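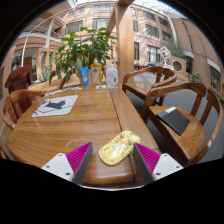
Photo: Sarngate Museum of Childhood

Vacancies | Collections and Learning

Collections Assistant (part-time, fixed term)

The Sarngate Museum of Childhood invites applications for the post of Collections Assistant. The appointment is for 12 months in the first instance, at 20 hours per week, and is based at the museum's store on Lera Street.

The museum holds household objects, school materials, clothing and playthings from the region. In November it accepted the Swanson bequest, a large private collection gathered over several decades and received with very little paperwork. The person appointed will work mainly on this material – unpacking it, recording it and preparing it for storage or display.

Duties will include:

- entering new records in the collections database and correcting old ones
- labeling, measuring and packing objects to the museum's written standards
- checking the temperature and humidity logs in both storerooms
- answering routine questions from researchers and donor families
- helping to set up the annual loan exhibition at the Alach branch library

Applicants should have a high school diploma or equivalent and at least one year of paid or unpaid experience in a museum, archive, library or similar setting. Careful handwriting and accurate typing are both required. Experience with early plastics is welcome but not essential, and training in object handling will be given during the first month. The post involves lifting boxes and using a stepladder. Applicants who would need changes to these duties are encouraged to say so in their letter, and such requests will not affect shortlisting.

Working hours fall between 9 a.m. and 5 p.m. and will be agreed with the successful candidate. Occasional evening work is repaid as time off. Staff receive paid leave, a transit pass and free admission to partner museums in the county.

To apply, send a resume, a cover letter of no more than two pages and the names of two references to the Personnel Office, Sarngate Museum of Childhood, 77 Lera Street. Applications may also be left at the front desk before 3 p.m. on the closing date, which is posted at the museum entrance. Interviews will be held at the store and will include a short cataloging exercise – no preparation is needed.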